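作業ノート 台車の走行確認(オドメトリずれの切り分け)
2020年8月28日

Arangoの台車、直進指令で左へ流れる件の続き。前回はタイヤの空転を疑って床を変えてみたが、どの床でも同じ向きに流れたので、足回りと設定の両方を見直すことにした。上に積んでいるものは全部下ろし、台車単体で確認。非常停止は手元に置いた有線のほうを使った。無線のほうは電池切れのまま。誰か替えておいてほしい。

起動手順は前回と同じ。主電源、制御電源、モータドライバの順に入れる。Skudellのドライバは制御電源より先に入れるとエラー表示のまま立ち上がり、指令を受け付けない。説明書には順序の記載がないが、うちの2台とも同じ挙動なので、そういうものとして扱う。起動音が鳴ってからトピックが出そろうまで少し待つ。待たずに速度指令を送ると最初の数発が捨てられ、ログの頭がそろわなくなる。

まず車輪を浮かせて無負荷で回した。左右に同じ速度指令を入れて、エンコーダのカウントをStatachで記録。左輪は手で一回転させると1,526カウントで、設定ファイルの値と一致。右輪も同じ値になった。エンコーダの取りこぼしではなさそう。逆回転も試したが変わらず。無負荷だと左右の差はほとんど出ない。
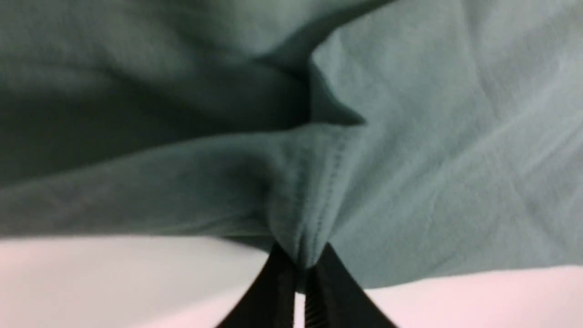 次に床に下ろして、廊下側の直線で往復させた。養生テープで基準線を引き、前輪の中心を線に合わせてから発進。低速では線からほとんど外れず、速度を上げると左へ寄っていく。戻りも進行方向に対して左へ寄る。床の傾きが原因なら戻りは逆向きに出るはずで、これで床の線は消えた。オドメトリの軌跡をあとで重ねてみると、台車自身はまっすぐ走ったつもりになっている。つまりカウントから計算した姿勢と実際の姿勢が食い違っている。

設定を確認したところ、車輪間距離のパラメータが300になっていた。単位はミリ。ノギスと定規で測り直した値とは合っている。ただしこれは旋回量に効くもので、直進で片側へ流れる説明にはならない。車輪径のほうは左右共通の値がひとつ入っているだけで、個別に設定できるようになっていなかった。右のタイヤは春に交換した新品、左は最初からついていたもの。外して並べて見ると、左のほうが明らかに減っている。左の径が小さければ、同じカウントでも進む距離が短くなり、左へ曲がる。符号は合う。速度で差が出る理由はまだ説明できない。

対処としては、左右の径を別々に持てるようにPandachの設定読み込みを直した。共通の値しか書かれていない古い設定ファイルもそのまま読めるようにしてある。左右個別の値があればそちらを優先。片方だけ書かれている場合はエラーで止める。黙って共通値で埋めると、あとで必ず誰かが悩むことになるので。変更は作業用ブランチに入れただけで、まだマージしていない。読み込みのテストは書いた。走行のほうのテストは手でやるしかない。

径の測り方はメジャーを巻いて周長を取る方法にした。定規を当てて直径を読むやり方だと、荷重のかかっていない状態の値になるうえ、測る人で違いが出る。巻く方法も荷重は反映されないが、繰り返しのばらつきはずっと小さい。本当は荷重をかけて転がし、進んだ距離から逆算するのがよい。次回やる。

ログの取り方についても。オドメトリは100Hzで出ているのに、Statachの保存側が間引いていることに途中で気づいた。既定の設定が間引きありになっている。午前に取った分は全部この状態なので、速い区間の比較には使わないこと。ファイル名の末尾にthinと付けて、別のフォルダに移した。午後の分は間引きなし。ディスクの残りが少ないので、長時間の記録を始める前に空きを見ておく。

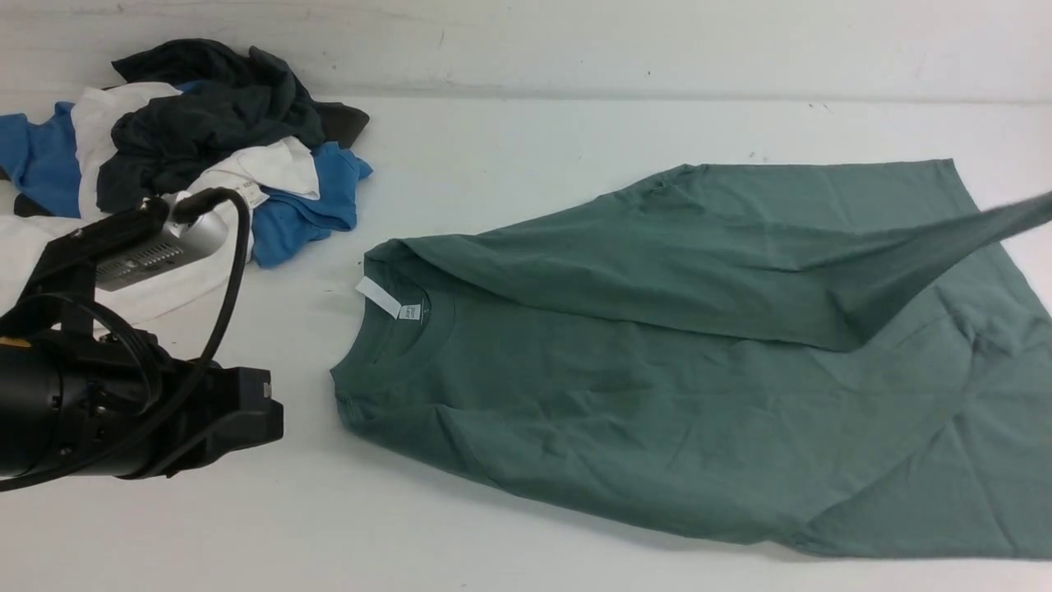 モータ配線は、左右のコネクタが同じ形なのをどうにかしたい。切り分けの途中でドライバを入れ替えたとき、戻すときに左右を挿し違えて、前進指令で台車がその場で回った。車輪を浮かせていたから何も起きなかったが、床の上でやっていたら機材棚にぶつかっている。線には番号札が巻いてあるものの、束の内側に隠れていて、ほどかないと読めない。緑のTシャツの襟ぐりから細長い白いタグが出ているが、札もあんなふうに外へはみ出していてくれれば、束ねたままで左右が分かる。巻くタイプをやめて、旗のように片側が飛び出すタイプのラベルに替える。色も左右で変える。結束バンドで札ごと締めないように。

ドライバを入れ替えた結果も書いておく。左右を交換しても流れる向きは左のまま。ドライバの個体差ならば流れる向きも入れ替わるはずなので、こちらは原因から外してよい。電流値は左がわずかに高かったが、入れ替えても左輪側が高いままだった。左の軸受けの抵抗が増えている可能性はある。手で回した感触では左右の違いは分からない。グリスの状態を見るにはカバーを外す必要があり、専用の工具が見当たらなかったので今回は見送り。

最後に、仮の径を入れて同じ直線をもう一度走らせた。流れは小さくなったが、速度を上げるとまだ左に残る。タイヤの摩耗だけでは説明しきれないということになる。加速の立ち上がりで左が遅れているように見える区間があり、制御ゲインか軸受けのどちらかだと思う。Statachのグラフだけだと判断がつかない。指令値と実測値を同じ時間軸に並べる表示がほしい。今は別々の窓に出して目で合わせている。

時刻合わせも気になった点。台車のPCと記録用PCの時計がずれていて、指令と応答の順番が逆に見える箇所があった。応答が指令より先に来ることはないので、時計の問題。記録を始める前に同期をかけるよう起動スクリプトに足した。ネットワークにつながっていないと同期に失敗し、警告だけ出してそのまま進む。警告が流れて見えなくなるので、失敗したら記録を始めない動作に変えるかどうかは相談したい。

次回やること
左タイヤを新品に交換して同条件で往復
荷重をかけた状態で転がし、周長を測り直す
左の軸受けカバーを外してグリスを確認(工具を先に探す)
コネクタのラベルを貼り替え
Pandachの設定読み込みの変更をレビューに出す
Statachの間引きを既定でオフにする

片付け。バッテリーは外して充電棚へ。基準線のテープは次回も使うので剥がしていない。掃除のときに剥がさないよう、端に紙を貼っておいた。左タイヤの古いほうは比較用に残すので捨てないこと。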